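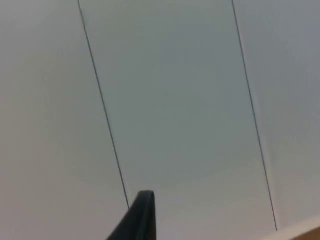
Members' Visit to the Wuvik Workshop

Fourteen of us made the trip to Wuvik in February for the open afternoon at Vadberg, the small automation firm on the upper floor of the old Janevski building. Doors opened at 1:30 p.m. and the demonstrations ran until shortly after four. For those who could not come, these are my notes.

We were met by Siu-ming Tam, who runs the handling bench and did most of the talking. He started with the reason the firm works on household objects at all. Most of their paying work is still in packing and sorting, where every part arrives in the same place and facing the same way. A kitchen is harder. Lids stick, handles are small, and things get left wherever the last person put them down. Two years ago the firm set up a bench for this kind of task, and they call the project Briria.

The bench itself is plainer than I expected. It has a white top with light gray panels behind it, and very little is put out at one time. Siu-ming said the plain background helps when they go back over the recordings, and it also keeps visitors looking at the right thing. He asked us to stay behind the tape on the floor while the arm was powered, and to leave bags and coats in the hall.

The task for the afternoon was built on two ordinary items, a bread box and a small block. The box is the roll-top kind, with a ridged lid that slides up and back. There are several versions of the exercise. In the simplest one the arm only has to raise the lid. In the longer one it has to deal with the lid and the block as well, and those are scored as separate steps so the team can tell which part went wrong.
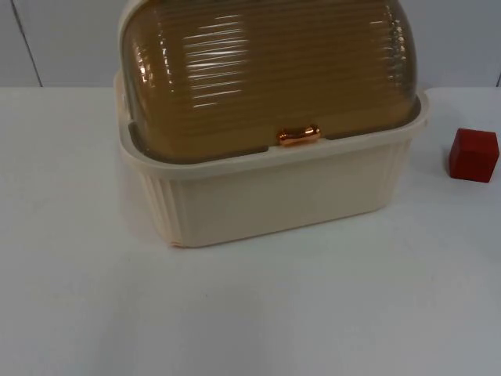 The roll-top bread box and red block on the bench at Vadberg.

Siu-ming spent some time on the lid. A drawer pulls out in a straight line, but a roll-top follows a curve, so the gripper has to change direction as it goes. If it keeps pulling the way it started, it will drag the whole box across the table. He passed around a spare handle from another box so we could feel how little there is to get hold of. Several members said they had the same trouble at home.

Lies Kuipers then took over to explain how the results are kept. Each exercise is run in sets of 200, and the start position is changed between runs. She had the sheet from a recent set of the lid exercise pinned up by the door, and it showed 191 successes. The longer exercise is well behind that, and she was open about it. Her view is that a score on one box in one room does not tell you much, so they are now buying secondhand boxes in different shapes to see how far the numbers drop.

She also went over the camera arrangement. There is one view fixed beside the bench and another carried close to the gripper. The fixed view shows where everything is on the table. The close view shows the contact between finger and object, and it is the one she checks first when a run fails. We were shown both on a monitor - the close one takes some getting used to, as the whole room seems to swing about when the wrist turns.
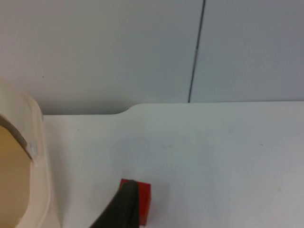
Does the arm squeeze hard enough to break something?
It can, so the team sets a limit on the grip force before each exercise and lowers it for anything fragile.

There was a tea break at three, and after that people were free to walk around the rest of the floor. The packing cell was switched off for maintenance, but the covers were open and one of the technicians was glad to talk about belts and bearings with anyone who asked. I would have liked another half hour there.

A few practical points for anyone thinking of going next time. Parking at the Janevski building is limited to 60 minutes on the street side, so use the lot behind it. The elevator is slow but it works. The room holds 100 people standing, although the view is much better with a group our size. Vadberg hopes to hold another open afternoon in the fall, and the sign-up sheet will be at the desk once we have a date.

Our thanks to Siu-ming and Lies for giving up their afternoon.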